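Home Products Spares Planning Support Contact

Dralside Bench Cell: planning and budget notes

The Dralside is a two-arm bench cell from Modurora for small-item handling: sorting, kitting, tray filling. It is sold as a bench, a control box and a mounting kit. Arms and grippers are quoted separately, so a buyer who already has a pair can keep them.

What to allow for

The bench needs a level floor and 900 mm of clear space on each open side. Order the long cable set if the control box will stand behind the operator. The standard set is 80 cm and will not reach.

Most first quotes leave out three things: spare fingertips, a second set of work items, and training time. Fingertips wear. Put 94 dollars per pair in the budget and order two pairs with the cell. Training is half a day on site and is billed by Olmedo, our install partner.

Choose the work items before you choose the grippers. Cutlery is a good test load: thin, shiny, and apt to overlap when set down. If your own parts are thicker than a table knife, the standard fingers will probably do. If they are thinner, ask for the Dusex narrow tip and send us samples first.

Table knives and other utensils, with two arms at the table:
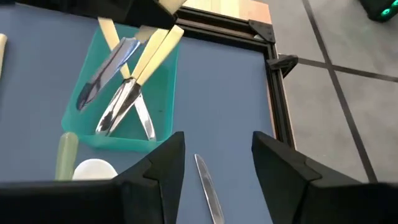
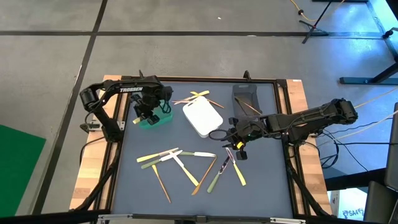 Lighting matters more than buyers expect. Polished metal throws glare back at a wrist camera, and a matte work surface helps with that. The gray mat is a stock item, part 724, and can be cut to fit. We do not recommend a bare steel top.

Lead time is six weeks for the bench and longer for arms ordered through us. Orders placed in July ship after the summer shutdown. If your budget year ends before then, ask for a split invoice — bench first, arms on delivery.

Service cover is optional in the first year. Covadonga Casado handles renewals and can quote for more than one cell on the same site. For layout drawings, send the room size, door width and outlet positions to Abena Tetteh. Drawings are free with a quote and take a few working days.

We use cookies to remember your quote list. Accept Settings

Contact sales | © Modurora | Back to top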